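Bulgate Table Clearing Notes

Welcome, and thank you for stopping by! Bulgate is a small collection of pictures and notes on what a table looks like when people have been eating and snacking at it, and on how we sort what is left there. Tanner MacDonald began it one March with a few pages of handwriting, and it has since grown to 345 pictures from 43 tables (we are slow, but we do enjoy it).

What you will find

Each entry has a picture, a short list of the things on the table, and a note on where each one should go. We like a real mix, with food and dishes and wrappers all together, so a good entry might have cherry tomatoes in an open clamshell, a heap of red crayfish straight on the mat, a cup lying on its side, and a bowl and a mug that will want washing.

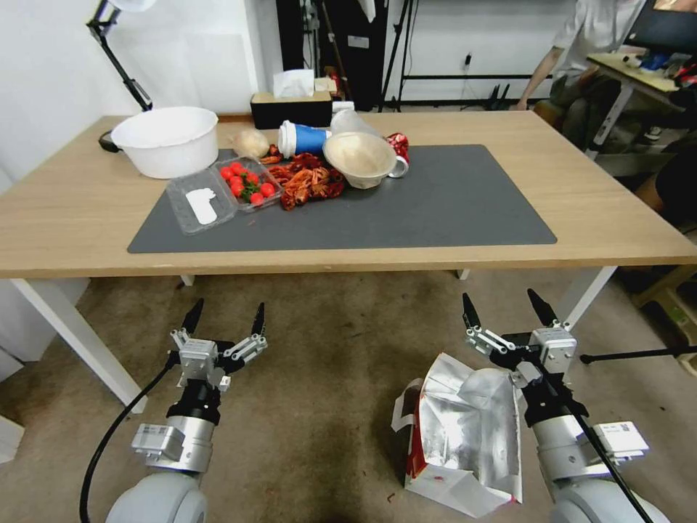 How we sort

Food that is still good goes first, into a lidded box. Shells and scraps go in the basin. Bowls and mugs go to the sink, and snack wrappers go in the trash. Tissue boxes and lamps stay where they are, please! Shahab Esfahani wrote most of the sorting notes, and he would like it known that a cup with a lid should be checked before anyone tips it out.

Known gaps

Seafood turns up far more often than soup, and we have hardly any breakfasts. 81 of the entries still carry the old Urnuvero item names, so "beaker" and "cup" mean the same thing for now.

Using the notes

Copy, print and change whatever you like, and mention Bulgate if you pass it on. Corrections are very welcome, even tiny ones, and Tanner reads them in the evening.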